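# Capítulo 7. Leer una etiqueta sin creérsela entera

Pocas frases han vendido tantos frascos como «clínicamente probado», y pocas comprometen tan poco a quien las imprime.

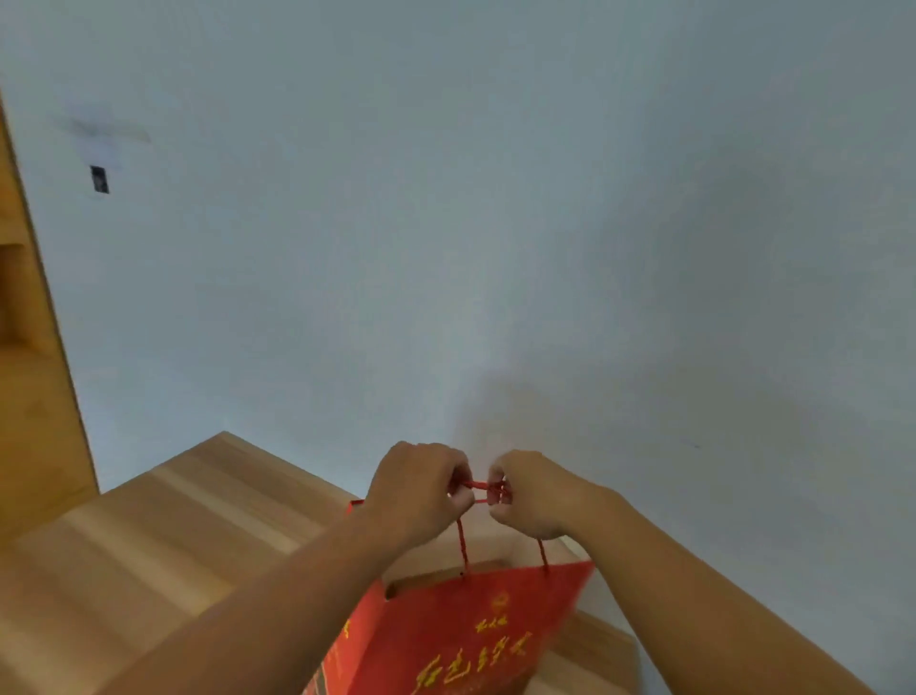

La cosmética facial se compra casi siempre con una promesa por delante: piel más firme, poros menos visibles, manchas que se atenúan. El estudiante que llega a este capítulo ya conoce los principales antioxidantes y humectantes. Le falta aprender a desconfiar de ellos con método.

Tomemos el caso de la vitamina C. El sérum Limari, de la casa Ayele, anuncia «luminosidad visible en 24 horas». ¿Visible para quién? El prospecto remite a un cuestionario de autoevaluación, es decir, a la opinión de las propias usuarias, sin grupo de control ni medición instrumental. Una crema hidratante corriente, aplicada la noche anterior, también deja la piel con más brillo por la mañana. El efecto puede ser real y no deberle nada al ingrediente que figura en letras grandes.

Hay además un problema de química. El ácido ascórbico es inestable: se oxida con la luz, el aire y el calor, y su penetración depende del pH de la fórmula. Una etiqueta que declara el porcentaje pero calla el pH informa a medias. Y un envase transparente con cuentagotas, por elegante que resulte en el estante, no es el mejor aliado de una molécula así.

Los derivados (fosfato de ascorbilo sódico, glucósido de ascorbilo) aguantan mejor en el frasco. Que se conviertan en la piel en cantidad suficiente es otra cuestión, y los datos disponibles son bastante más modestos que la publicidad.

## 7.1 Qué se midió y en quién

El folleto de Rollel habla de casi 300 participantes. Leída la letra pequeña, la cifra reúne dos ensayos distintos, con fórmulas diferentes, y solo uno de ellos usó el producto que se vende. Antes de aceptar un resultado conviene buscar:

- la duración del estudio y la zona tratada;
- el producto con que se comparó, si lo hubo;
- quién pagó el ensayo.

La tabla 2, tomada del manual Stadatum, ordena las expresiones publicitarias más comunes según la prueba que suele respaldarlas. En la última fila está «dermatológicamente testado».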